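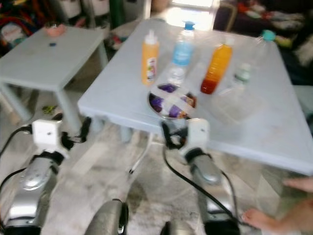 The Feast of Montes began, as every feast in Urar did, with an argument over where the drinks should go.

"At the back!" said my aunt, who had run the snack table for longer than I'd been alive. "Tall things at the back, candy up front where small hands can get it!"

So the bottles went in a row along the back of the big blue table, and the silver bowl went near the edge, full of purple and white packets. I loved that bowl. I had walked the 89 steps down from our door with it held against my stomach, and I only stole one candy (fine, two).

The red drink was the one everybody came for. It was orange at the top and sank into a red so deep you wanted to stick your whole face in it! My cousin swore it came over the water from Veltus, 330 miles in the bottom of a boat. My aunt said it came from the store in Plundby and he should go find the cups.

He found one pink one.

"For almost 100 people?" she said.

"They can take turns!"

She laughed so hard she had to lean on the little table, and then we were all laughing, and down the hill the drums had started, and oh, I wanted it to be that minute forever. February was a long way off, and the boats, and school across the bay. I took the pink cup from him and held it out.

"Me first," I said, and my aunt reached for the red bottle.

We use cookies to improve your reading experience. By continuing to browse, you agree to our cookie policy. Accept | Manage settings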